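Teaching by demonstration (robotics)

From Firnar, the open handbook of workshop automation

Teaching by demonstration is a way of setting up a robot in which a person performs a task through the robot, and the recorded movements are later used to make the robot do the task without help. It is also called learning from demonstration or programming by demonstration. It is used for jobs that are hard to write out as fixed coordinates, such as folding, bagging, wrapping and sorting mixed items.

Methods

There are two common ways to give a demonstration. In hand guiding, also called kinesthetic teaching, the operator holds the arm and moves it through the task while the joints are left free to follow. In remote control, or teleoperation, the operator moves a separate device and the robot copies the motion. The device may be a joystick, a hand-held tracker, or a second set of arms with the same joints as the first. Matched arms are often called leader and follower arms.

Hand guiding needs little equipment, but the operator's hands and sleeves can get into the camera view, and one person has trouble guiding two arms at once. Remote control keeps the operator out of the work area. Its main drawback is a weak sense of touch. Many setups send no force back to the operator, who has to judge the grip by eye.

Soft and clear materials
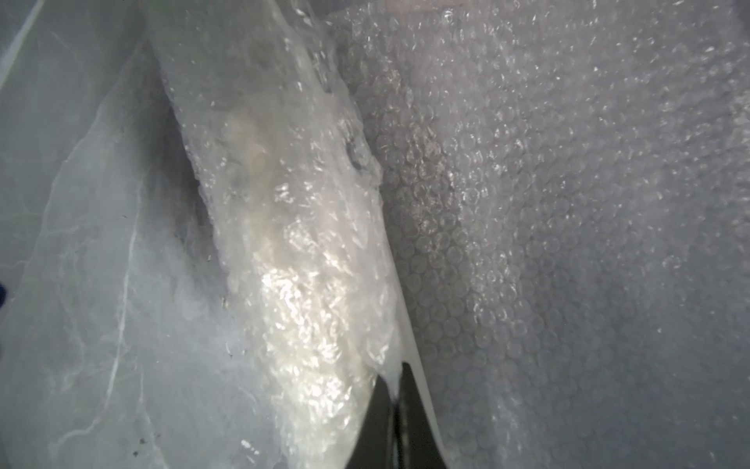
Packing materials are a frequent subject of demonstrations and one of the harder ones. Film and padding change shape whenever they are touched, so a path that worked once may miss on the next try. Clear plastic adds a second problem, as cameras pick up both the surface and what lies under it. Seen from the wrist, a pale item wrapped in several layers of bubble wrap shows through as a creamy white shape, while the plastic over it glares nearly white in places, and the border between the bundle and a loose sheet beside it shows as a clean pale line. Operators are usually told to approach such items slowly and to close the fingers in stages.

Lighting is normally adjusted before recording starts. A lamp moved to one side reduces glare but deepens the shadows in the folds. Some teams leave part of the glare in place so that the recordings match the conditions the robot will work under later.

Recording

A single run of a task is called an episode. Each episode stores the joint positions, the gripper opening and the camera images on a shared clock. Episodes in which the operator drops an item or starts over are marked, and may be kept for training recovery moves.

In the Divton packing study, written up by Kristine Pangilinan on 31/01/2022, 4 operators recorded 204 episodes of a wrapping task by remote control. Of these, 19 were set aside for timing faults between the cameras and the arms. The report recommended a short practice period for each operator and a fixed rest pose at the start of every episode.

Work area

Two-arm stations are common for wrapping, where one gripper can hold the sheet while the other folds it. The arms may be fixed along the front edge of the floor, with the items laid out between and beyond them. Other objects are often left around the main item, for instance a plush toy, a tape dispenser or an alarm clock near a sheet of bubble wrap. Patterned walls can also be fitted, and in some programs the pattern is changed from one batch of episodes to the next. 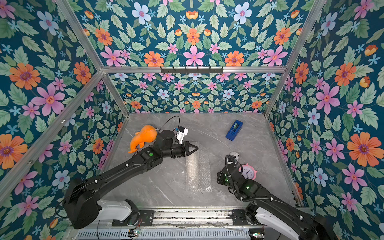 Limits

A robot trained this way tends to repeat the habits of its operators, including pauses and extra moves. Results also fall off when the item, the lighting or the camera position differs from the recordings. A follow-up at Wonley in August found that moving one camera after training was enough to make the arms miss the edge of the sheet, and the station had to be recorded again over seven days.

See also

Gripper
Leader and follower arms
Hand guiding
Wrist camera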